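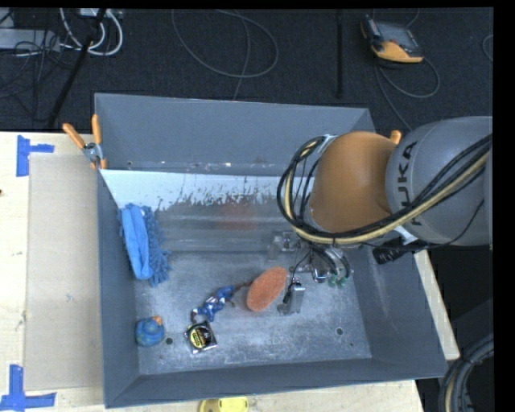 Apostolos Lazaridis wrote in to ask why I keep going on about metal bins when a plastic tote weighs next to nothing and can go in the tub with a squirt of dish soap. He's had the same two Flurnik totes since college, apparently, and they still snap shut!

Okay, fair. I had plastic totes too. I had so many plastic totes, Apostolos. But I have spent most of May cleaning out the back room and I've come out the other side a metal bin person, so let me make my case (and then you can all go back to your totes, no hard feelings).

First of all, scratches. I used to think a scratched-up bin was a bin on its way out. But a metal floor that's all scuffed and mottled with worn patches is still a floor. It holds stuff just fine. My old plastic ones got cloudy, then brittle, and then one winter the corner of the big one came off in my hand while it was full of extension cords. I was on the stairs. You can imagine.

Second, rust. People get so worked up about a little rust! A few rusty scuffs along the bottom of a wall don't bother me one bit. If it's flaking I'll go over it with a stiff brush and wipe it down, and if it's a bin for toys or sponges or anything that gets handled a lot, I lay an old dish towel in the bottom. I tried one of those Temgate liners you cut to size and it curled up at the edges within the week, so back to dish towels it was.

Third, and I know this sounds silly, holes. I love a bin with a couple of little holes in the floor. I keep sponges in one of mine, and sponges are never as dry as you think they are. With a tote you get that swampy smell. My sponge bin sits up on two strips of scrap wood and smells like nothing at all, which is the highest praise I can give a sponge bin.

Now the downsides, because there are some. They're heavy. They're loud (dropping a toy car into one at six in the morning is an experience). And if you slide one across a nice wooden table without felt underneath you will be sad. I stuck felt pads on all of mine after I put a long scratch in the table we got at the Stamatopoulos sale, and my sister has brought it up at every meal since.

The other thing I've changed is how much goes in. I used to fill a bin right to the top and call it organized, and then to find one thing I'd have to dump out 1,000 other things. These days I keep it to one loose layer, spread out so I can look down and see it all. It takes up more shelf, sure, but I've stopped buying tape I already own.

Still on my list: the shelf over the dryer, and whatever is going on in the Futus box, which I taped shut when we moved and have been walking around ever since. I'm going to open it tonight after dinner. If it's more extension cords, I'm taping it back up.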